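Putting away the winter jackets and blankets

In our apartment the winter things stay out too long. Every year I tell myself I will do it in April, and every year it is already hot when I begin. So these are my tips for puffer jackets and fleece blankets, as I do it now after making some mistakes.

Empty the pockets first
Check also the small inside pocket. Last year I washed one paper tissue together with three dark sweaters, and I was picking white pieces from them until November.

Washing the jacket
Read the label before anything else. If it permits washing, close all zippers and turn the jacket inside out. I use 30 degrees (Celsius, my machine is a European one) and half of the detergent I would use for shirts. No softener. I run the rinse a second time, for the filling holds much soap and you do not see it from outside.

If only the collar and the cuffs are dirty, I do not wash the whole jacket. A soft brush, a drop of dish soap and lukewarm water are enough. Wipe with a clean wet cloth after that and let it dry on a wide hanger.

Drying
This is the part where one needs patience. The outside feels dry after some hours but the filling is still wet, and if you pack it like this it will smell. I dry it flat on a rack and turn it in the morning and in the evening. When I find lumps I pull them apart with my fingers through the fabric. Press the thick parts along the seams, there the water stays the longest.

Fleece blankets
Wash fleece separately from towels, otherwise it collects all the lint. Low heat or no heat in the dryer. Never iron it! I melted a corner of a very nice one this way, and it stayed hard like plastic.

Folding
I fold on the bed and not on the floor. The bed has the right height for my back, and a big soft jacket needs space on all sides. I leave a blanket under it, so that a zipper cannot catch on the bedding.
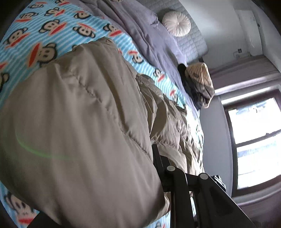
Lay the jacket with the front up and smooth it with your flat hand, from the bottom to the collar, so the air can go out. Then fold the sleeves over the chest, fold the bottom up to the middle, and roll it, not very tight. If there is a hood, you can put the roll into the hood.

Storing
I do not use vacuum bags for down anymore. Mine came out flat after the summer and needed many days to recover. A cotton bag or an old pillowcase is better, on the top shelf, with nothing heavy over it. Blankets go under the jackets, folded in the width of the shelf.

Write on a piece of paper what is inside and pin it to the bag. I was lazy with this once and in the first cold week I had to open every bag to find one jacket.

Updated June 2023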